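Nurmont Disus review: a good phone that wants you to buy a second one of everything

Posted in Phones. Review by Alper Yüksel

Third week with the Disus now. Main SIM in it the whole time, no cheating, no swapping back to my old handset when things got annoying. They did get annoying, twice, I'll get to both.

Quick version for people on the train. Screen is great, battery is great, camera is fine, the software is a mess in the places where Nurmont tried to be clever. If you get it on a plan you'll be happy. If you're paying outright, read on.

What you get

Phone, a short USB-C cable, a SIM tool, a paper booklet in far too many languages. No charger. No case either, and the back is slippery enough that you'll want one by the end of day one. I got the dark grey. There's a pale green as well but my local shop didn't have it and neither did the online store when I looked in August.

It weighs 208 grams. Feels it. Not a jogging phone. The corners are squarer than last year's and they dig into your palm a bit if you hold it one handed in bed, which is how I hold every phone, so.

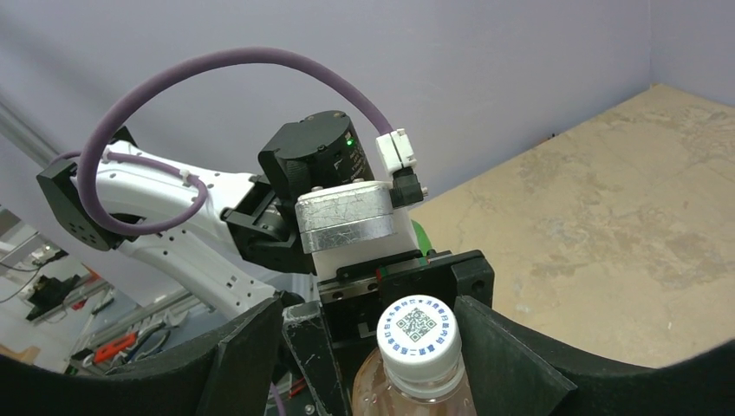 Buttons are all on the right. Power button is also the fingerprint reader and it's quick, no complaints, works first go unless I've been doing the dishes. Volume rocker is a bit mushy. Speaker is on the bottom edge and yes your finger will cover it when you play games. Earpiece doubles as the second speaker but it's so much quieter that calling it stereo is a stretch.

Screen

Lovely. Bright enough for the backyard at noon, colours a bit too punchy out of the box but there's a Natural setting three menus down. Switch it on and leave it. Smooth scrolling is on by default and I never saw it drop back in a way that bothered me. The auto brightness is too keen at night, it goes very dim, then you nudge it up, then it forgets you nudged it.

Flat glass, thank goodness. I've got no love for curved edges, they just make the screen protector peel.

Battery and charging

Best thing about it. I'm a heavy user – maps, podcasts, too much video – and I've been going to bed with charge left most nights. On a quieter weekend I skipped a night of charging alltogether and it was still alive at lunch.

Charging is where it gets cheeky. Using Nurmont's own brick, a full charge from flat took 46 minutes. I plugged in the decent laptop charger I already own and it took more than twice that. The fast mode only kicks in with their brick, their cable. Sold seperately. Same deal with the wireless pad. You can see where this is going. 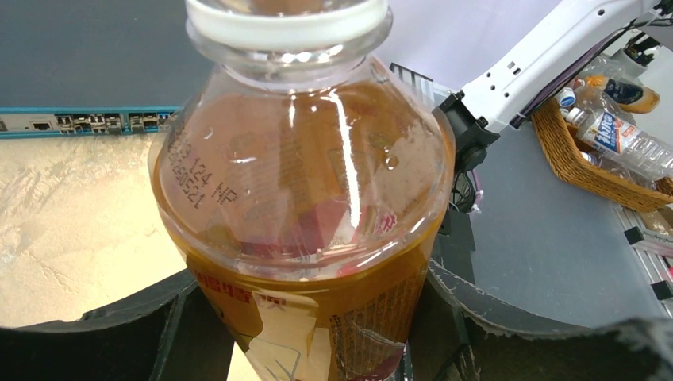
Camera

Main camera good in daylight. Sharp, doesn't overdo the sky. Skin looks like skin. Low light is okay if nobody moves, and my kids move, so most of my indoor evening shots have a smear where a child should be.

The ultrawide is soft at the edges and noticeably yellower than the main one. Flick between them while filming and you'll see the colour jump. There's a macro mode that switches on by itself when you get close to something, and you can't turn it off for good, only for that session. I photograph a lot of receipts for work. It drove me up the wall.

Selfie camera, fine. Video calls, fine. Zoom past the second step, don't bother.

Software

So this is annoying thing number one. Nurmont has its own assistant layer called Tenport that sits on a swipe from the left. It shows weather, parcels, calendar, news you didn't ask for. You can switch off the news. You can't switch off the swipe. I hit it by accident constantly when going back in the browser, and it takes a second to load, and then another second to go away.
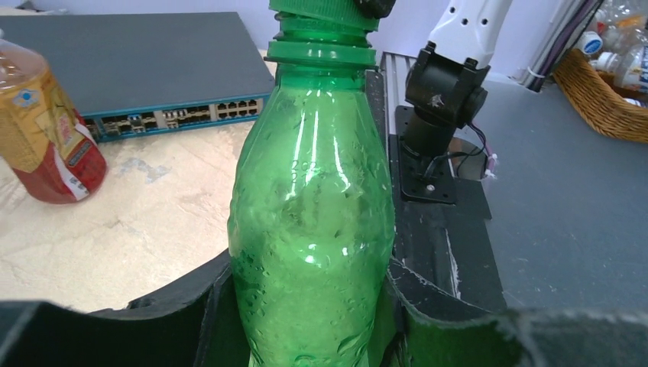
Also the share menu. They've rearranged it again. The thing I want is always under More.

Past that it's quick and clean enough. Only four apps I needed to delete, and they did delete properly, they didn't just hide. Notifications arrive on time, which I can't say for my last phone from these people. Updates promised for 7 years. I'd take that with a grain of salt untill I see year three, but it's in writing on the box at least.

Calls and signal

Good. Better than I expected in the dead patch near the station where everybody loses bars. 5G picked up faster coming out of the tunnel than my partner's phone, on the same carrier. Call quality clear, people said I sounded normal. Dual SIM works, eSIM setup took two tries. The first time it just hung on "activating" and I had to restart.

Bluetooth is annoying thing number two. It drops my car every few days and the only cure is to forget the car and pair again. Earbuds were fine the whole time. Wouldn't have noticed if I took the bus.

Price, and what else to look at

Here's the sore point. The phone is priced fairly for what it is. Then the fast brick and the matching cable and the wireless pad come to $229 together, and without at least the brick you're missing the feature they put on the poster. Shops will do up to a third off the accessories if you ask at the counter, so ask at the counter.

The obvious rival is the Aydoğan. Lighter, nicer ultrawide, charges at full speed off any good charger. Battery isn't in the same league though, I had one for a month last year and was hunting for a power point by dinner. Screen's also dimmer outside. If you're at a desk all day, get the Aydoğan. If you're out and about, get this.

Good: battery, screen, signal, fingerprint reader
Bad: Tenport swipe, car Bluetooth, macro mode, charger games

Would I buy it with my own money? On a plan with the brick thrown in, yes. Outright, I'd wait for a sale. They always do one when the colours change.

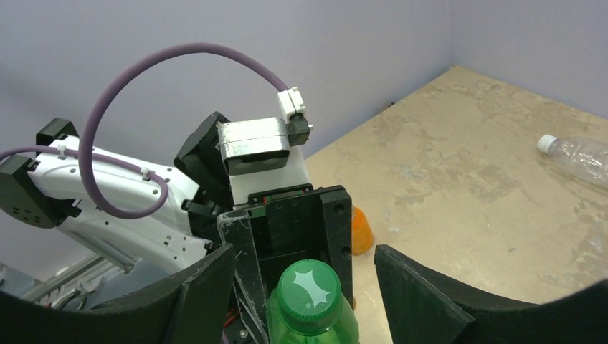
White arm, purple cable looped over the top.

Will update this if the Bluetooth gets fixed. Case recommendations welcome in the comments, nothing with a kickstand please.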